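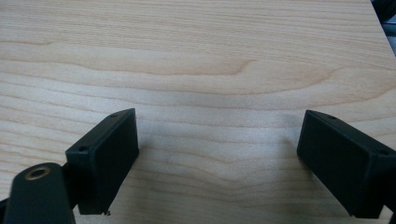 3.2 Collection sessions

The sorting project ran as part of a one-semester elective on manipulation at Weria, open to students in their second year and above. Each team had to collect its own demonstrations, train a policy on them, and put the result on the course arm for a final run. The task was the same for every team: pick a small part off a table and place it in the correct tray. We asked students to begin and end each demonstration with the fingers open wide and just above the bare tabletop, as in Figure 1, with nothing held between them. This gave every episode a common first pose and made the later cutting of the recordings much easier. It also meant that a student had to stop moving for a moment before starting, which we found useful with beginners, who tend to start reaching before the recording is running.

Figure 1. View from the hand-held gripper with the fingers open over the work surface. The brass-colored threaded insert at lower left is in the arm that carries the left finger.

Students worked in pairs. One held the gripper and the other set out the parts, called the start, and kept the log. They traded places after every 200 episodes. In the pilot we had let pairs decide for themselves when to trade, and in most cases one person ended up holding the gripper for the whole session while the other looked on. That was bad for the course, and it was also bad for the data, since a policy trained on one person's habits did poorly when the parts were placed where that person rarely reached.

The log was a paper sheet with one line per episode. It had a column for the part, a column for the tray, and a column for remarks. We had planned to use a tablet form, but filling it in took longer than the demonstration itself, and the paper sheets were typed up at the end of each week by whichever pair had the last slot. Remarks were free text. The most common one was "slow," followed by "dropped."

3.3 Work surface

We did not supply a mat or a printed backdrop. The teams recorded directly on the wooden tables in the teaching room, which have a strong grain with long wavy bands. Two of the authors (Buschmann and Pylypenko) had argued for a plain gray mat on the grounds that the small tan parts would be hard to see against the wood. Yu argued for leaving the tables as they were, so that students would run into the problem and have to deal with it. We went with the second option, and we would do so again, although it cost two teams most of a week.

The problem showed up in a way we had not expected. The early policies could usually find the parts, but they sometimes closed on a patch of table where the grain curved. One team traced this to their first batch of recordings, in which they had always placed the part over the same region of the table to save time. The policy had learned the table instead of the part. They recorded a new batch with the part moved after every episode and the gripper brought in from a different side, and the false grasps stopped. Their write-up of this was the best piece of student work in the course, and we now hand it out in the second week.

Shadows were a smaller matter. The fingers cast soft shadows on the table even under diffuse light, and the shadows change with the height of the gripper. Several students asked if they should try to remove them in processing. We told them to leave them in. A team that removed them anyway saw no gain on the final run and a clear loss in placing, possibly because the shadow had been giving the policy some sense of how far the finger was from the table. We did not test this further.

3.4 Checks on the hardware

Before each session the pair went through a short check. They opened and closed the fingers fully, looked along the top edges to see that both pads sat at the same angle, and tried each screw by hand. A pad that had worked loose was tightened and the fact was written on the log sheet. We added this step after the third week, when a full afternoon of recordings from team Ruppert had to be thrown out. One pad had turned slightly during the session, and the opening recorded for the gripper no longer matched the real distance between the fingers. The students noticed only when their policy kept letting go of parts too early.

The printed arms with threaded inserts held up well. In the first version of the gripper the screws had gone straight into the plastic, and the holes wore out after a few changes of pads. Hollmann redrew the arm to take the inserts before the course began. Students changed pads often, partly because they were curious about different shapes, and we had no stripped holes in the whole semester.

Pads were made in the department workshop from files that the students could edit. Most left them alone. Team Umance made a narrower pad for the smallest part and then had to record all their data again, because the policy trained with the wide pads did not carry over. We had warned them that this was likely. They said afterward that they would have made the same choice, as the wide pad pushed the smallest part away on most attempts.

3.5 Amount of data

The target for the class was 3,000 usable episodes over 6 weeks. At the close of collection on Thursday, May 28, 2026, the teams had logged 3,385 episodes that passed the checks described below. Work was not spread evenly over the weeks. Very little came in at the start, when students were still learning to hold the gripper steady, and a large share came in near the end. We had booked the room on the assumption of an even pace and had to ask for extra hours in May.

An episode was kept if it started and ended in the open pose, if the part was in the correct tray at the end, and if the position track had no gap. The first of these was the most common reason for rejection — students often lifted the gripper away from the table while it was still closing or opening, so there was no clean final pose. Brinkmann wrote a small script that flagged these cases at the end of each session, while the pair was still in the room and could record replacements. Before the script was in use, rejected episodes were found days later and were usually not replaced at all.

Teams were allowed to share data from the fourth week on. We expected them to hold back, given that the final run was scored, but all except one team put their recordings in the common folder. Team Cusness kept theirs separate until after the final run because they wanted to see how far a small set from two people would go. It went less far than the shared set on new part positions and slightly further on the positions they had practiced. Both results were discussed in the last class meeting, and the students in the team asked that their data be added to the folder for the following year.

We use cookies to remember your settings and to count visits to this site. By continuing to read you agree to our use of cookies. Accept all | Manage settings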